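Section 4. Setting up your packing corner

This is the fun part! Your Werville pouch kit has arrived, and before you fill the first one you'll want a good flat place to work. A corner is ideal, with a wall behind and a wall to one side, so nothing rolls off the back.

1. Push the table into the corner until the far edge meets the wall.
2. Wipe the top with a damp cloth and let it dry. Cloth picks up crumbs like you wouldn't believe.
3. Turn on a soft overhead light. A hard lamp throws shadows that hide loose threads.
4. Take one pouch from the bag and lay it flat - leave the other 11 in there for now.
5. Smooth the cloth from the band toward the tip, using the side of your hand.
6. Check the cord along its whole length for knots, then open the mouth and start filling.

Note: Creases from shipping are normal and drop out with a few days' use. Please don't iron the cord.

Caution: Keep drinks well away from the cloth. Coffee does wash out of a green pouch, but it takes two or three rounds and plenty of patience (I have done this twice).

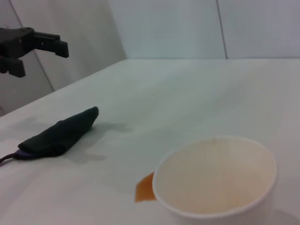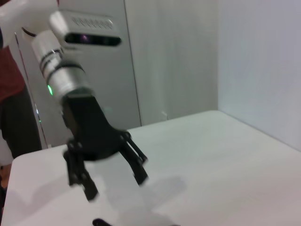
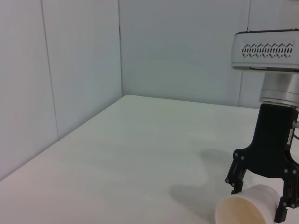
A pale work surface makes checking so much easier, and I'd pick one every time over dark wood. Stray threads show up right away, and so does a dropped cord end. In the first picture the dark green pouch stands out beautifully against the white tabletop, and you can find the purple band at a glance, even with the cloth all crumpled. Begin step 5 at that band. If your own table is dark, spread a plain white sheet over it and tuck the edges under so it can't slide.

Spare cords are part 294. For filling weights and closing knots, go on to Section 5.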